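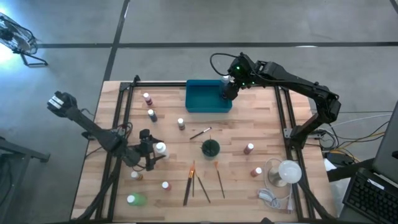 Última alteração desta página: 7 de julho de 2026

Relatório de projeto - Bancada de pintura partilhada
Unidade curricular: Projeto de Espaços de Trabalho, 2.º semestre
Autora: Corinne Oyelaran
Local: oficina Kaveck, Koltthorpe

1. Ponto de partida

A oficina tinha mesas para tudo menos para pintar. Quem queria dar uma demão numa maquete ocupava um canto da mesa de corte, forrava com jornal, pintava, deixava secar onde calhava. No dia seguinte alguém precisava de cortar e a peça ia para o chão. Duas maquetes do semestre passado ficaram marcadas assim, uma delas minha.

O pedido era simples: um sítio fixo para pintura de peças pequenas. Materiais à mão, tampo que se possa limpar, regras de arrumação que caibam numa folha. Orçamento quase nenhum. Prazo curto, e ainda encurtou por causa dos exames.

2. O tampo

Escolhi madeira em ripas coladas, tipo tábua de talho. Clara, com ripas estreitas de tons diferentes - umas mais palha, outras mel, algumas a puxar para o rosado. Gosto disto por uma razão prática e outra que não é. A prática: um tampo claro mostra logo os pingos, limpa-se na hora. A outra: é bonito, e as pessoas tratam melhor uma mesa bonita (não tenho dados, é opinião).

Alternativas que ficaram pelo caminho:

Vidro por cima. Limpa-se com uma lâmina, mas os frascos escorregam e faz barulho. Excluído.
Lona plástica. Enruga, a tinta junta-se nas dobras e depois vai para as mangas.
Papel kraft em rolo. Funciona, mas gasta-se muito e ninguem troca a folha. Ficou como opção para trabalhos com spray, que de qualquer modo não se fazem aqui.

Acabamento: óleo para madeira, aplicado com pano, demãos finas, lixa leve entre elas. Pensei em verniz. O problema do verniz é a reparação: risca, e depois é preciso lixar a área toda. Com óleo trata-se só a zona gasta. A tinta acrílica sai com pano húmido se for logo. Se secar, espátula de plástico e paciência.

3. O chão e a envolvente

Chão cinzento, liso. Bom para varrer, mau para esconder seja o que for. As faixas escuras já lá estavam e usei-as como referência para colocar a mesa, evitei medir tudo do zero.

Ventoinha de pé, de grelha preta, fora do tampo. A posição deu mais trabalho do que previa. Apontada de frente para a mesa levanta pó e seca a tinta no pincel antes de chegar à peça. A recomendação que deixo é ar a passar de lado, velocidade baixa, e nunca ligada enquanto se lixa. Para tintas com cheiro forte não chega - essas vão para a cabine do edifício Kozma, ponto final.

Luz: há brilho no chão, do lado da ventoinha. No tampo incomoda menos. Mesmo assim, quem mistura cores deve confirmar o tom noutro sítio. Um cinzento que parecia neutro na mesa saiu esverdeado no corredor. Não resolvi isto, fica para a segunda fase.

4. Os materiais em cima da mesa

Regra geral: pouca coisa. Quanto mais frascos, menos espaço para a peça. Critério que usei: fica na mesa o que se usa em quase todas as sessões, o resto vai para o armário.

Tabuleiro. Plástico azul-petróleo, retangular. É o centro do sistema: os materiais pequenos voltam para lá no fim. A cor foi escolhida de propósito, vê-se bem sobre a madeira clara e não se confunde com as caixas cinzentas da zona de corte. O plástico lava-se no lava-loiça sem drama.

Frascos. De cores variadas, com tampa branca ou clara, pequenos. Aqui há um defeito do projeto que assumo: frascos parecidos pedem etiquetas e as etiquetas de papel saem com a primeira lavagem. Testei fita de pintor com marcador - aguenta umas semanas. Fita de tecido aguenta mais mas deixa cola. Proposta para setembro: marcar na tampa e no corpo, porque as tampas trocam-se.

Pincéis. Nunca ficam de pé dentro de água. Lavam-se, secam deitados, guardam-se com as cerdas para cima. Já perdemos bons pincéis por causa disto.

Panos. Um para a mesa, outro para as mãos. Parece exagero até alguém limpar a mesa com o das mãos e vice versa.

5. Rotina de uso

Antes: passar pano seco no tampo. Tabuleiro para o lado de lá, peça no meio. Só tirar o frasco que se vai usar.

Durante: frasco sempre de pé e afastado do cotovelo. Fechar entre demãos. Pôr tinta numa paleta em vez de molhar o pincel no frasco, senão a tinta suja-se e seca mais depressa.

Depois: tampa apertada, gargalo limpo (a tinta seca no gargalo é o que cola as tampas), tudo para o tabuleiro. Pano húmido no tampo no sentido das ripas. Peça a secar vai para a prateleira, com nome. Sem nome, ao fim da semana sai.

6. O que os colegas disseram

Deixei uma folha junto à porta. Letra péssima de toda a gente, mas deu para aproveitar:

Querem o tabuleiro com divisórias. Concordo em parte, as divisórias acumulam tinta nos cantos. Talvez uma amovível.
Querem um sítio para pousar o pincel molhado. Sim, falha minha.
Alguém pediu banco mais alto. Passei o pedido à oficina.
Alguém escreveu só "cheira bem". Deve ser o óleo.

7. Comparação com a Trorkomberg

Visitei a oficina da Trorkomberg para ver como fazem. Eles têm um tampo em inox e tudo pendurado na parede. Mais limpo, sem dúvida. Mas é um espaço só de pintura e com um técnico presente, o nosso é partilhado e a parede ali não serve para pendurar. O que trouxe de lá foi a ideia de pousar os frascos sempre no mesmo lado, e a prateleira de secagem com nomes.

8. Problemas em aberto

- Etiquetas (ver 4).
- Luz para comparar cores.
- Suporte de pincel.
- Manutenção do óleo: quem faz e quando. Proponho início de cada semestre, antes de a oficina encher.
- Junta entre duas ripas onde a tinta entra. Enchi com cera, a ver se aguenta o verão.

9. Notas finais

O que faria diferente: começar pelos frascos e só depois pensar no tabuleiro. Escolhi o tabuleiro primeiro, porque havia um livre, e acabei a adaptar o resto. Também teria pedido opiniões mais cedo, a folha na porta só apareceu quando a mesa já estava montada.

Falta anexar a folha de regras em versão final, está a ser revista. Quem precisar entretanto há uma cópia colada por dentro da porta do armário.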